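Broad beans in the cold, and other things I've half done

December 30, 2024

Quick one before the year goes. Hands still muddy, tea going cold next to me.

So. The beans. I sowed them in October, two rows along the fence where the courgettes were, and they came up faster than I wanted. Mild autumn, you see. By the end of it they were shin high and floppy and I was cross with myself, should have waited. Then the wind. Half of them flat on the ground one morning. I've put canes at the corners and run string round at two heights and most have stood back up, bit bent at the bottom like a hockey stick. They'll do.

Ludmila Zeman from the next plot says she never stakes hers at all, just lets them flop and they shoot again from the base. She's right, they do. I've seen hers in spring. But I can't leave them lying there, it bothers me.

Variety is one I got in a swap from Rigoberto Meléndez, he calls it Manríquez after the family that gave it to him and I've no idea if it has a proper name. Small pods, greenish beans, very good raw when they're tiny. If anyone knows it please say. I saved a jam jar full this summer and have sown nearly all of it which was stupid, so if we get a really hard winter that's that. Brisa Bermúdez has a handful of mine put by – I think. Must ask.

Other jobs. Garlic in, same week as the beans, up and looking fine. Leeks have rust again. I pull off the worst leaves and eat them anyway. Leaf mould bin is full to the top and has already sunk by a third, so I went back to the lane for more bags and came home with wet socks.

The kale is netted but the pigeons have worked out they can sit on the net and eat through it. Needs hoops underneath, proper ones, to hold it up off the leaves. Have been saying this since I planted it.

Seed order not done. I have the Dundov list open and have got as far as tomatos and stopped. Last year I grew too many kinds and lost track of the labels by June (pencil next time, the pen faded to nothing). This year four kinds. Five at most. Aidan Ó Dálaigh wants to go halves on seed potatoes so I'll let him choose, he's the one with the shed to chit them in. 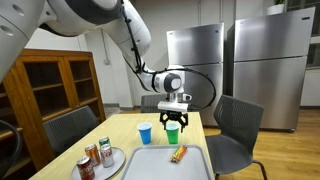
Is it too late to sow broad beans now?

Depends on your ground. If it's sodden or frozen, leave it and start them in pots somewhere cold but sheltered, then plant out when they've got a couple of pairs of leaves. On light soil you can get away with sowing outside in a dry spell, just put a few spare at the end of the row for the mice.

Mice, by the way. I lost a whole stretch at the far end, neat little holes and an empty skin next to each one. Filled the gaps with some I'd started in loo roll tubes on the porch. The tubes went a bit furry but the roots were lovely, long and white, and they went in without any fuss. Have laid some holly clippings over the top. No idea if that works, Yareli Barrera swears by it and her rows have no gaps so I'm copying.

Blackfly will be the next thing. I pinch the tops out once the first pods show at the bottom, and eat the tops, wilted in butter with a bit of the garlic. Better than spinach. Autumn sown ones get less of it in my experiance but they do still get it.

Right, it's nearly dark and I've left the fork out. Will try and do the potato post in the new year, if Aidan ever makes his mind up.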